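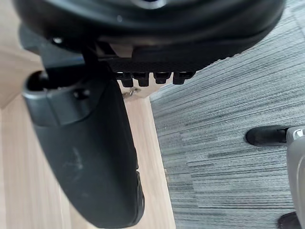
*Down at chair level, where the wood floor meets the striped carpet.*

I'd been on the phone with Gaspard Gautier for maybe a minute before he started talking about chairs. I had called to ask about Soruven, the office tidying service his company Zivside has been offering in Drostville since January, and I had a nice list of questions about pricing and safety. He wanted to talk about casters.

"Everyone asks me about the desk," he said. "Can it clear the desk, can it put the boxes away. Sure, fine. Ask me what happens when something rolls under a chair!"

So I asked, and off he went. A chair base is mostly legs, he told me, and the legs point in every direction, and the whole thing swivels the second you bump it. The underside of the seat is black plastic with levers and brackets hanging down, so a camera going in low has a lot of dark stuff to sort out. Add a floor that changes from wood to carpet halfway across (mine does this too, and I hate vacuuming it) and you've got what Gautier calls his favorite square yard in any office.

"On wood you can slide a finger along and nudge a screw into a better spot," he said. "On carpet it just sits there and laughs at you."

Soruven, for anyone who hasn't run into it, is a rental. You pay $2,509 a month and Zivside brings in a robot, teaches it your room, and comes back to fix whatever it gets wrong. There's a base with 2 arms, and you choose what goes on the ends. The fancier option is a set of jointed hands they sell under the name Tautahi, four fingers and a thumb on each. I wondered whether anybody needs all those fingers to put a box on a shelf, and I said so, a bit more rudely than I meant to.

He laughed. "I said the same thing! I wanted grippers for everything. They're cheaper, they're tough, you can bang them on a table leg and go have your lunch."

What changed his mind was flat packaging. A long thin box is easy to squeeze and hard to hold, he said, especially if you grab it near one end. All the weight is out there at the other end trying to twist loose. With a hand you can bring the thumb across the front and press from behind with the fingers, and the box has a lot more trouble turning on you.

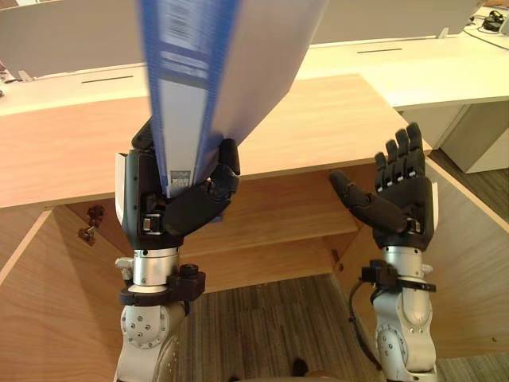
I asked about the other hand, the one that isn't doing the carrying. Does it just wait around? Pretty often, yes, and he's fine with that. "People want to see both arms busy because it looks like you're getting your money's worth," he said. "I'd like the second one out of the way until there's a reason. You carry a box across the room, is your other hand doing something useful?" I told him mine is usually holding coffee.

We did get to my list eventually. Speed first. It's slow, and he didn't try to sell me on anything else. Zivside suggests running it after everybody goes home, and one customer has it working through Saturday with the lights on and the door shut. Then reliability. During the trial they gave it 991 pickups in furnished rooms and it managed 772 of them without a person stepping in. I said that sounded like a lot of stepping in.

"It is a lot," he said. "I put that number in the brochure and my own sales guy asked me to take it out. But if you rent this thing you're going to find out in the first week, so I'd like you to hear it from me."

Most of the misses were small things on carpet, followed by cables. He really doesn't like cables. If you're thinking of signing up, he'd love it if you clipped yours to the back of the desk first, and he'd also like you to pick a spot for every item before the setup visit, so the robot isn't learning a shelf you plan to move.

Would I rent one? For my little office, no, not at that price, and I only drop so many screws. For a shared workroom where boxes pile up all week and the floor is everyone's problem, I can see it, so long as somebody there is patient. Gautier is sending me the next round of trial numbers when they're done, and he has promised they'll include the chairs.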